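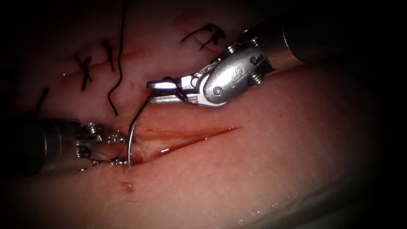
Puntos de sutura negros sobre un corte ya cerrado.

¿Qué es una acción y por qué sube y baja?

Imagina que Bezawit Belay quiere abrir una fábrica de cometas en el pueblo de Urnumeck. La llama Gamage, que le suena muy bien, pero tiene un problema: las máquinas, las telas y el hilo cuestan mucho dinero, bastante más del que guarda en su hucha (¡y eso que es una hucha grande!). Entonces se le ocurre dividir la fábrica en 200 trocitos iguales y venderlos. Cada trocito se llama acción, y quien compra uno pasa a ser dueño de una parte pequeñita de Gamage.

Supongamos que cada acción cuesta 2 monedas. Si en marzo hace mucho viento y todos los niños quieren una cometa, la fábrica venderá muchas, y habrá más gente con ganas de tener un trocito. Quien tenga uno podrá pedir más monedas por él. Si luego llega un verano sin pizca de brisa, quizá pase lo contrario — y el precio bajará.
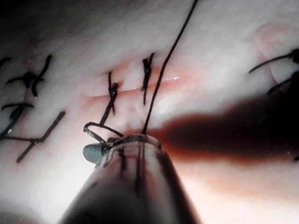 La bolsa es el mercado donde se compran y se venden las acciones de muchas empresas, y cada empresa se dedica a una cosa distinta. Puede haber una que haga pan, otra que arregle barcos y otra que fabrique instrumentos de cirugía robótica, como el que está cosiendo ese corte recto de bordes rojizos. A lo mejor un día la panadería baja y los barcos suben, así que muchas personas prefieren repartir su dinero entre varias y no ponerlo todo en el mismo sitio.

Para saber cómo va la bolsa en general se usa un índice, que es una especie de termómetro que junta los precios de un grupo de empresas. Cuando los precios caen mucho y durante bastante tiempo, los mayores dicen que hay un «mercado bajista», y le ponen de mascota un oso. Cuando suben y suben, la mascota es un toro. ¿Cuál de los dos dibujarías tú en una cometa de Gamage?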